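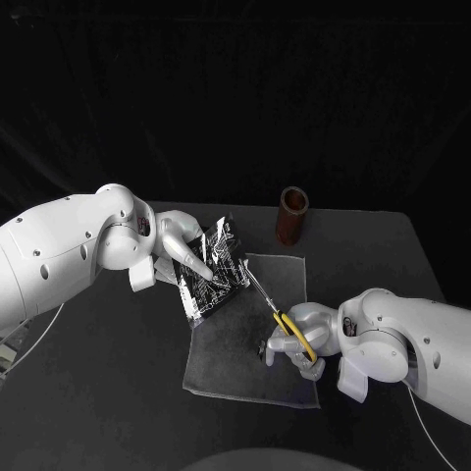

Scissors to the corner, bag held up, cloth underneath.

Opening the bags - FAQ

275 shares | 2 comments

Same questions keep coming in from the Hukport orders so putting the answers in one place. Will add more when I get a minute.

Do I have to use scissors?
No. Pull-open works on most bags if your hands are dry. But the film on the small ones is slippery and if it goes wrong it goes wrong down the whole side. Scissors are easier.

Which end do I cut?
Either. Most people go for the top. Corner is fine too, specially if you want to pour. Shake everything to the other end first.

How much do I take off?
Less than you think. Small snip, look, snip again if you need it. Big pieces get stuck in a narrow hole and then you end up squeezing the bag and crushing the lot.

What kind of scissors?
Ordinary kitchen or craft ones. Nothing fancy. Clean blades, obviously - not the pair you use on parcel tape. If they've been near glue, wash them and dry them before they go anywhere near food.

Why does the bag fold over instead of cutting?
Blunt scissors, or the bag's hanging slack. Hold it so the film is stretched a little between your fingers and the blades. Cut with the part close to the pivot and not the very tips. Still folding? Different scissors.

Can I cut it lying flat on the table?
You can. I don't like it, crumbs run straight out. Hold it upright over a cloth or a tray.

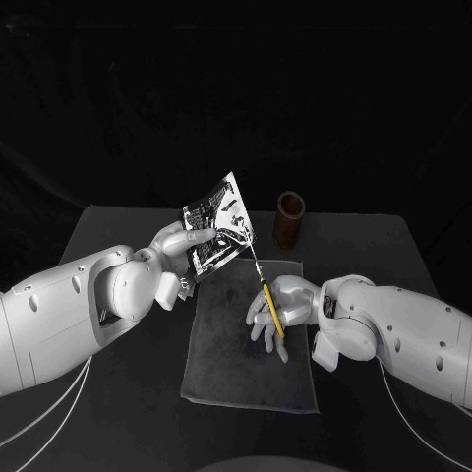

Small packet, held upright, tip at the lower right corner.

What's the cloth for?
Crumbs. Also the table, if you're the kind of person who waves scissors about. Any old cloth will do, frayed edges don't matter. Shake it out over the sink after.

The little tab tore and the bag is still shut. Now what?
Happens a lot. Don't keep picking at it. Snip just past the tear, straight across, and throw the loose bit away before it falls in the bowl.

Can I use a knife, or something with a point?
Rather you didn't. A point goes in fine and comes out the back, and your fingers are usually there. If you really must, keep the other hand well away from the corner your working on.

Should kids do it?
Blunt-nosed scissors and somebody sitting next to them, ok. Otherwise do it for them.

How long does an open bag keep?
Ours, 3 days with the top folded down and a clip on. The Skurisov crackers go soft quicker than that, eat those the same day. Anything else, go by whats printed on the pack.

Do the Clultico clips fit the small bags?
Yes, fold the top over twice first. If you've cut a corner the clip has to go on at an angle, looks silly, holds fine.

I opened all 5 bags in the box, can I mix the leftovers?
Same flavor, sure, one jar with a tight lid. Different flavors, no - by the next day it all tastes of onion.

Bag arrived already split. Refund?
Keep the bag, don't eat it, send us the order number. Giannakopoulos boxes get handled by them direct, the address is on the packing slip.

Can the empty bags be recycled?
Depends on your town. Ours doesn't take them, so trash. Check locally.

2 comments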